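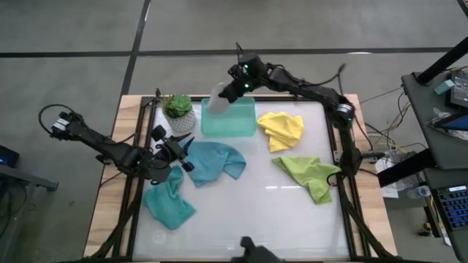
Datasets / Manipulation / Deformable objects

# Skernstead Towels: Data Card

Skernstead Towels is a collection of robot manipulation episodes recorded for research on cloth handling. It was prepared at the Skernstead laboratory under the Vendik program and is maintained by Impi Räsänen and Evanthia Ververidis. The collection supports one question in particular: whether a policy trained with short corrective segments handles crumpled cloth better than a policy trained on complete demonstrations alone.

## Summary of the method

Most cloth datasets contain only successful demonstrations, recorded from start to finish by a practiced operator. Policies trained on such data tend to do well until a grasp slips or picks up two layers at once, and then they have no example of how to continue. The approach used here, called Haugen in the accompanying code, adds corrective segments to the training set. An operator lets the policy run, takes over when a grasp is going wrong, and returns control once the cloth is in a usable state again.

Each takeover is stored as its own segment with a link to the parent episode. The policy therefore sees the bad state and the recovery, but it is not trained on the actions that led to the bad state. Those actions remain in the files and are marked with a mask, so that other groups may treat them differently.

## Contents

Every episode folder holds:

- `joints` - positions and commanded positions for both working arms
- `grip` - gripper opening and commanded opening
- `views` - video from the wrist cameras and the fixed cameras
- `mask` - one value per step, marking policy control, operator control, and steps left out of training
- `notes` - free text entered by the operator, often blank

Control data is stored at 30 steps per second. Video is resampled to match. Times are given from the start of the episode, and no clock time is kept.

## Tasks

The tasks are grouped in four families: picking a single towel out of a cluttered workspace, lifting and spreading, folding, and tidying. In the tidying family, the towels share the work surface with household items such as a tub or a spray bottle, and the arms must deal with both. Towels differ in color and weave. Starting states are not scripted; the operator drops or pushes the cloth by hand before recording begins.

Lifting and spreading is the hardest family for the baseline policy. A towel held from above hides much of the surface behind it, and the lower edge may fold under itself where it meets the table. 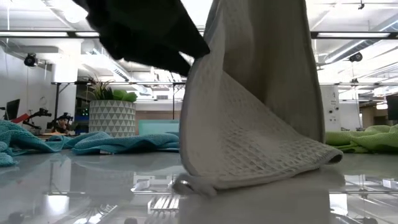
Contact with the tabletop is also difficult to judge from video. On a glossy surface the reflection of the cloth can be taken for the cloth itself, and early versions of the policy closed the gripper too low as a result. Corrective segments for this error are tagged `low_close` and can be selected separately.

## Results

The Haugen policy was compared with a baseline of the same size, trained on complete demonstrations only. Haugen finished more trials in the lifting and folding families. In single picks the two policies were close, and the maintainers do not claim a difference. In tidying, the gain came almost entirely from the cloth; handling of rigid items did not improve.

A second comparison, using the Sundeck simulator for additional training data, gave mixed results and is not included in this release.

## Known limitations

All episodes come from one site. Lighting is mainly overhead, with strong glare in some views. Two operators produced all of the corrective segments, and their habits differ - one tends to take over early, the other waits until the grasp has clearly failed. The `operator` field should be used when splitting the data.

Camera positions shifted slightly during the October sessions. Calibration files from before and after the shift are both provided, and each episode names the one that applies.

## Use

The data is released for research. Users who publish results are asked to state which mask setting was used in training. Errors in the labels should be reported to the maintainers with the episode name and the step number.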